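Ferkden Packing Arm – Frequently Asked Questions

Last edited in December. If your question is missing, write to the help desk and we will try to add it.

What do I get when I order the service?

You get the use of one arm with a gripper, a wrist camera, the software, and a set of trained tasks for your table. The arm stays the property of Ferkden during the whole contract. You also get the first setup at your site and two visits in the first year. The table is not included. Many customers already have a good one and we do not want to sell them a second.

Is it a product or a service?

It is both, and we understand that this is confusing. The basic kit can be bought under the name Undcombe. In that case you own everything and you teach the tasks yourself. The rented version is the Ferkden service, and there the teaching is our work. The hardware is the same in both. This page speaks mostly of the rented version, but the answers about the gripper and the table are valid for Undcombe also.

What kind of work can it do?

Small packing work with objects that one hand can hold. Typical tasks are to take a part from a tray, to put it in an open box, to fold the flaps in the correct order, and to push the box to the side. It is not made for pallets or heavy cartons. The limit is 3 kilograms, and this includes the gripper. Please count the gripper when you calculate, because this is the most frequent mistake in the order form.

Must the boxes always be in the same position?

No. The arm looks before it moves, and the box may be turned or shifted. It must however be completely inside the reach of the arm, and it must be already open. We can train the opening of a flat box as a separate task, but it takes longer and it is priced separately.

What about soft or flexible objects?

This is the question we receive most. Cloth, bags, belts and zippers are more difficult than hard parts, for the reason that they change their shape when the fingers close. We accept such objects after a test. You send us ten pieces of the same article, we try them, and you receive a short report with a yes, a no, or a "yes, with conditions". The condition is usually that the object must be presented with the same end toward the gripper.

How does the gripper hold the object?

The standard gripper has two fingers which close toward each other. The force can be set for each task, from very light to firm. For long and flat articles we recommend to grip at the narrow end and let the rest stand free, so the camera has the article in view during the whole movement. For cardboard flaps the fingers come from above, one on each side of the panel.
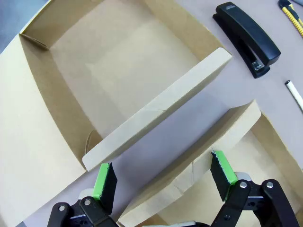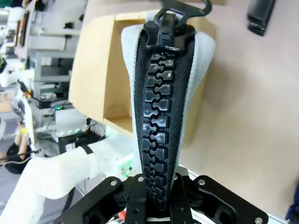
Box work from the wrist camera, and a large black zipper held at its lower end.

Grip pads are wearing parts. You can change them with the small key from the kit, in a few minutes, with the arm switched off. Please do not glue your own material on top of the old pad. The thickness changes and then the arm closes too early. If you need a different surface, tell us and we will send samples.

How long does it take to teach a new task?

For a simple pick and place, one working day. For a box with several flaps, count with 3 days. During this time a person guides the arm by hand through the task many times, and the software learns from these recordings. The more your real conditions are present in the recordings, the better is the result afterward. So please leave the usual tools on the table if they are normally there. A table that is cleaned only for the teaching day gives a nice teaching day and a bad week after it.

Do you keep the recordings?

Yes, for the length of the contract. We use them to repair a task when something changes in your process. After the end of the contract they are deleted, unless you sign the separate form. The wrist camera looks down at the work, but hands may be visible in it, so please inform your employees before the first day.

Do you have numbers from real use?

We have one longer test that we may speak about, made at our own workshop in Totden. The arm packed 3,000 boxes of one type. In 371 of them a person had to help, mostly with the last flap. We publish this number because we think that a customer should plan with it. The second version of the flap task is in test now, and we will write the result on this page when we have it.

Can people work at the same table?

Yes, if the slow mode is on. In slow mode the arm stops when it touches something with more force than expected. In fast mode you need a fence or a light curtain, and a safety check made by a qualified person in your country. We cannot make this check for you.

What happens when it drops something?

The arm stops, goes back to its rest position and shows a yellow light. You remove the object and press the green button – the task then begins again from the last safe step. After three stops on the same box it waits for a person and does not try again.

Does it work with the Marinescu feeder?

Yes, with the newer model. The older one has another plug and needs an adapter, which you must order together with the arm. We do not sell or repair the feeder itself.

What does it need from my building?

A normal wall socket, a stable table and even light. Direct sun on the table is a problem, above all on pale surfaces and on light cardboard, where the edges become hard to find for the camera. A simple curtain is sufficient. An internet connection is needed for updates only.

Can I stop the contract early?

After the first six months, yes, with a notice of two months. Before that we ask for the remaining part of the setup cost. The collection of the arm is free of charge. Please keep the transport case, also if it is large. A replacement case must be paid.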